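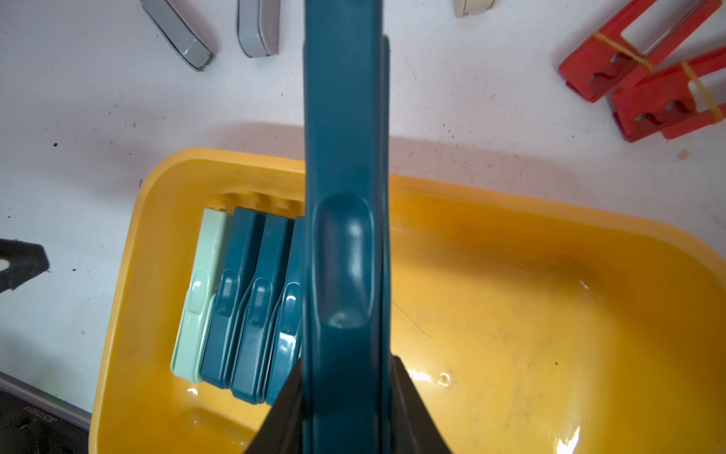

Plastic clothespins: keep or go back to wood?
Laundry & Line Drying > Pegs, Racks and Lines

hendano_line
Posted 10/21/24
Wanted some opinions before I order more pins. I switched from wood to plastic last spring and keep them in a yellow plastic tray on the shelf by the back door. Teal mostly, with a mint one in there too. I like the long flat legs and the groove for your finger, easier on my thumbs than the old wooden ones.
My question is how long they last. The line gets sun from late morning on. I paid for a bag of 112 and would like to not do it again next year.

porchdryer
Reply #1
Depends on the sun more than the pin. Mine were fine for two summers, then they started snapping at the spring end. I lost maybe a third of them in one month. Bring them in when you're done and you'll get longer out of them.

arnow_basement
Reply #2
Go back to wood. I have wooden pins from my mother's house that are older than I am. Plastic ones break into small pieces and you end up picking them out of the grass.

hendano_line
Reply #3
My wooden ones went gray and left marks on pillowcases. That was the reason I switched.

arnow_basement
Reply #4
They only go gray if you leave them on the line. Same rule as plastic.

tubandmangle
Reply #5
I'd look at the tray before the pins. A solid tray with a rim holds water. If you put pins away after rain it just sits in the bottom, and then lint and hair collect in it. I can see water in yours, and a hair or some kind of fiber. Plastic doesn't care but the springs do, if yours have metal ones. Rust marks don't come out of white cotton easily.
I drilled three holes in the bottom of mine and put it on a rack. Wipe it out once a week.

porchdryer
Reply #6
Agree on the holes. Mine is an old Estis dish tub and I did the same thing.

kettleandcord
Reply #7
Disagree on drilling. Mine is indoors and I don't want drips on the shelf. I put a folded dishcloth in the bottom and change it when I change the kitchen towels. Pins stay dry and it takes no tools.
I do like them standing up against the side like that. I used to throw mine in a bag and they always came out hooked together.

tubandmangle
Reply #8
A dishcloth stays damp. I tried it in December and it smelled by the weekend.

kettleandcord
Reply #9
Then you weren't changing it.

siliņa_street
Reply #10
How many pins do you all use for a full load? I have 151 at last count and still run out when I do sheets and socks on the same day. I pin socks one at a time, which my sister says is a waste.

arnow_basement
Reply #11
Pin two socks together at the toe. Overlap the corners of the sheets so one pin holds both. You'll use about half.

porchdryer
Reply #12
Overlapping leaves a damp corner on a heavy sheet. Fine for pillowcases.

hendano_line
Reply #13
Thanks everyone. I wiped the tray out and I'm going to try a rack under it before I drill anything. I'll stay with plastic through the winter and bring them in every time. If they start snapping I'll get a small pack of wood and run both.

arnow_basement
Reply #14
Get the wood now, they're cheaper off season.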